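The Flestard Advertiser and the Harbour Dispute: A Study of a Provincial Newspaper

Project report, local and regional history option
Yến Tạ

1. Aim

The project set out to establish how one provincial newspaper, the Flestard Advertiser, reported a long argument over the ownership and upkeep of the town's harbour. The paper was founded in 1859 and closed in 1957. For most of that time it appeared weekly. The harbour dispute ran through its columns for two separate periods, the first in the paper's early years and the second shortly before it ceased publication. The report compares the two.

The question was a narrow one. It asked whether the Advertiser's position on the dispute changed with its ownership, and if so, whether the change can be seen in the choice and placing of items as well as in the leading articles.

2. Sources

The main source was the bound file of the Advertiser held at the Nunitberg reading room. The file is close to complete for the first period. For the second period several issues are missing and others have lost their outer leaves, so that the front page and back page cannot be read. Where a front page was missing, the issue was kept in the sample but left out of any comparison that depended on page position.

A second source was the letter book of the Trolevier printing works, which printed the paper under contract until it acquired its own press. The letter book contains copies of outgoing correspondence only. Replies from the proprietors have not been found, and their content has to be inferred.

Secondary reading was limited. The only extended account of the paper is the pamphlet by Bùi, which is reliable on dates and on the sequence of editors but gives no references for its remarks on circulation. Those remarks have not been used.

3. Method

All issues within the two periods were read in full, apart from the advertising columns, which were checked for harbour notices only. Each item that mentioned the harbour was entered in a spreadsheet with its issue, page, column, type and length in lines. The final total was 374 items.

Items were sorted into leading articles, news reports, letters, meeting reports and notices. Meeting reports were kept apart from news because they followed the wording of the minutes closely and reveal little about the editor's own view. Letters signed with a pen name were counted as letters, although it is likely that a number of them were written in the office.
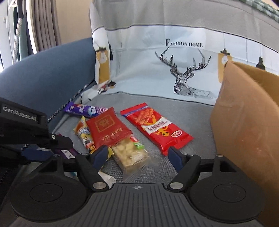

Each item was then coded as favourable to the harbour trustees, unfavourable to them, or neutral. Coding was done twice, with an interval between the two passes, and items that received different codes were read a third time. Most of the disagreements concerned letters in which the writer praised the trustees in terms that may have been meant as sarcasm. These were coded as neutral unless a later letter from the same writer settled the matter.

4. Findings

In the first period the leading articles were consistently favourable to the trustees. The first proprietor was himself a trustee, a fact the paper did not mention in any issue read. Letters were more mixed. Unfavourable letters were printed, but usually on the back page, and in smaller type than the letters that supported the trustees.

The letter book helps to explain part of this. Two letters from the Trolevier works complain that copy for the back page was arriving after the agreed hour and would have to be set in whatever type was free. The smaller type cannot therefore be taken as an editorial decision in every case. The position of the letters is stronger evidence than their size.

In the second period the paper had passed to a proprietor with no known link to the harbour. Leading articles on the subject became rare and were mostly neutral. Unfavourable news reports increased, and several were given the front page. Meeting reports became shorter and were sometimes dropped.

5. Limitations

The coding was carried out by one person, and no independent check was made. The missing front pages fall mainly in the second period, and they weaken the comparison of page position at the point where it matters most. A duplicate file is said to exist in private hands at Flestard, but access could not be arranged before the November deadline.

The study also says nothing about readers. Whether the Advertiser's treatment of the trustees affected opinion in the town would need other sources, such as vestry minutes or the papers of the ratepayers' association.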